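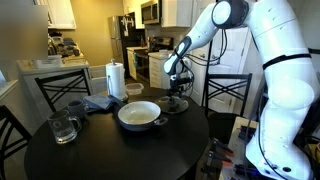 Round black table with pan, lid, glass mug and folded blue napkin. Dining room, Avby residence.

The Vemari Household Collection documents the ordinary furnishings and cookware of shared dining rooms. This page presents the round table at the Avby residence, one of 7 rooms included in the current survey. The full catalog holds 629 entries, of which 346 concern cookware and tableware.

Dining Table and Cookware
The table has a dark, glossy top and is used with black chairs. The shallow pan has a pale cooking surface and a dark blue-gray exterior, with a small loop handle at the side. Its lid is cataloged separately - lids and pans are often replaced at different times, and residents may pair them freely.

Drinkware and Linens
A clear glass beer mug with a thick handle and a smaller gray ceramic mug are listed under drinkware. Napkins and cloths are entered under linens, by color.
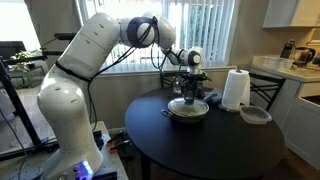

Paper goods and food storage form the last group for this room. The upright roll of white paper towels and the clear plastic container with a lid are kept on the table within easy reach of the cook. Glass bottles are recorded with the drinkware.

Requests to view the printed catalog may be made at the Ciobanu Reading Room on Thursday afternoons. Entries for the Plultura residence will be added in January.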